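About Condwood

Condwood is an evening and weekend school for adults who want to learn bookkeeping, payroll and basic office work. We opened in two rented rooms over a print shop on Tamari Street and moved to our present building when we ran out of desks. We now teach 250 students a year.

Our director, Guilan Bai, kept the books for a furniture wholesaler before she started teaching. She still takes the beginner ledger class herself.

What we teach

The main course runs for 6 months and covers invoices, bank reconciliation, sales tax and year-end closing. Shorter courses are offered in spreadsheets, payroll and business writing. Students work from printed ledgers for the first four weeks and then move to software.

Classes are small. Most meet from 6:30 to 9:00 p.m., and the payroll course also has a weekend morning section. If you miss a class, you can sit in on another section at no charge.

Fees and enrollment

Short courses cost $400, books included. The main course can be paid monthly. A deposit of $200 holds your place and is returned if you withdraw before the first class. New sections of the main course start in May.

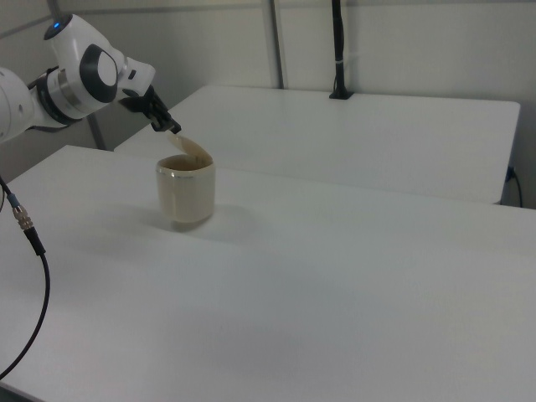 White table, with the arm and its black two-fingered gripper.

Visiting us

The office is open from noon until the last class ends. Parking is behind the building, and the entrance is on the Jitaru Avenue side. Please call ahead if you would like to sit in on a class before enrolling.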